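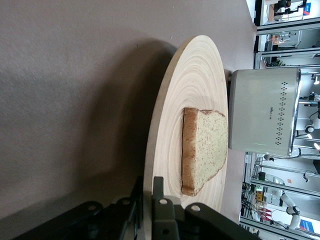 One slice, the round board and the toaster.

I wanted to write about breakfast for a long time, but every time I sat down it seemed too small a subject. Then my friend Shaimaa Kamel told me that small subjects are the only ones she reads on blogs, so I will try.

When I came to Canada I did not own a toaster. In my parents' home we warmed bread in a dry pan, and my grandmother did it directly on the stove top, with a fork. A toaster was something from films. For the first winter I also used a pan, and my neighbour smelled the smoke so often that she gave me her old toaster as a present. It worked on one side only. I turned each slice around in the middle and was quite happy with it until May, when it stopped completely.

The one I have now is a plain grey one with two slots. I chose it slowly. I went to the shop three times, and I read 131 reviews on the internet, most of them written by people who were angry about bagels. I do not eat bagels very much. What I wanted was a toaster which can stand on the table and does not look like it is waiting to be put away. I like the pattern of little dark dots on its side, it goes in a zigzag and reminds me of embroidery. It cost 40 dollars on sale, and I think this was a fair price.

The board is a different story. I found it at a yard sale in Drovel, under a pile of place mats. It is round and pale, with rings on it, one inside the other, very close together. The lady who sold it said bamboo, her husband said no, and they were still discussing when I paid. I have not decided who was right. I asked also Evdokia Moschos, who knows more about kitchens than I do, and she only said that I should oil it and stop worrying. So I oil it, not as often as I should.

I had a plate for toast before, a nice one, but on a cold plate the bottom of the toast becomes soft very quickly. On the board it stays crisp for longer. I am not sure about the science of this. Maybe the wood takes a little of the steam. The colour is also pleasant against the table, which is a kind of greyish mauve that I did not choose and have learned to like.

Now about the bread. I know that white sandwich bread is not respected. At my work there are people who bake sourdough and give names to the starter, and I eat it with pleasure when they bring it. But for toast in the morning I buy the ordinary sliced loaf. It fits in the slot, it browns evenly, and the crust is thin enough that I do not need to be fully awake to chew it. I keep half of the loaf in the freezer and take out what I need the evening before.

My order is always the same. First the kettle, then the bread goes on the board, then I look for the butter, which somebody in this house always moves — there are only two of us, so I have a theory. The toast goes in when the tea is already in the pot. I like it a medium brown, with salted butter to the very edges. Marmalade if it is a day off. Honey if I have a sore throat.

Shaimaa eats hers with white cheese and cucumber, and I tried it last week. It was very good, but I cut the cucumber too thick and everything slid off. I will try again with thinner slices and a bit of dried mint, as she told me to do the first time.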